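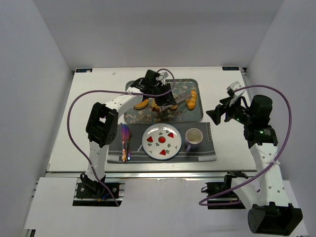
Call for participants: help us write the house rules for robots that set the table

5 min read

We're looking for 17 people to spend two days with us arguing, kindly and in detail, about what good behavior looks like when a pair of robot arms works around food and dishes. If you've ever waited tables, run a school kitchen, cared for an older relative at mealtimes or inspected a cafeteria, we want to hear from you. You don't need to know a thing about robots!

The project is called Vultitz. It's run by a small group at Runix, with Shigeru Uchida leading the practice side, and the goal is a plain-language code that anyone operating arms near a table can pick up and use. The current draft has 62 rules. Some are very good. Some were written by engineers at the end of a long day and could use the eye of a person who has carried hot soup through a crowded room.

What you'd be doing

On the first day you'll read the draft out loud in small groups (it's more fun than it sounds) and mark every rule you don't understand. On the second day you'll watch recorded table-setting work from the Vidal bench, stop it whenever you like, and tell us which rule applies. Where no rule applies and you think one should, you write it. We had 104 comments on the first draft and I loved nearly all of them, even the ones in capital letters. 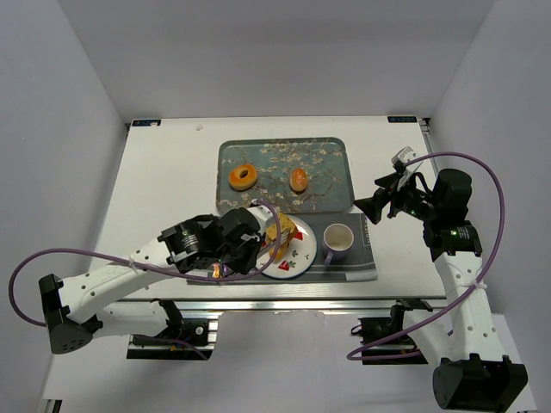
The section that needs the most help is the one on reaching over things. Our draft says an arm should take the path that keeps its cables and joints away from open food, but it says very little about what to do when every path crosses something. Take a place setting with a sandwich-type item already on the plate and a mug standing to the right of it: the left arm is in over the plate, its purple cable passes above the food, and the other gripper hovers with nothing in it. Is that fine? Should the free arm pull back until it has a job? Does an open mug count the same as a plate with food on it? People who serve meals for a living have strong feelings about this, and our draft barely mentions it.

Other open sections: cleaning grippers between bread and dishes, who may press stop (we say anyone), and how to log a dropped item.

Who can apply

Anyone 18 or over who can read and discuss a draft in English. We'd especially like left-handed people, people who use a wheelchair at the table, and people who have had to enforce a rule they thought was silly. Lunch is provided both days – tell us about allergies.

How to apply

Send a short note, half a page at most, to the Vultitz desk at Runix. Tell us about one table rule you'd defend and one you'd throw out. Please write "participant" in the subject line. Everyone gets a reply, and those we can't seat can still comment on the next draft by mail.

Posted 16 June 2020

Search this site Enter keywords Go

3 comments

Flakico_fan: Can two of us from the same kitchen apply? We disagree on everything.

Runix desk: Yes please! Send separate notes.

marta_b: Twenty years in a hospital cafeteria and I have views on mugs. Sending mine tonight.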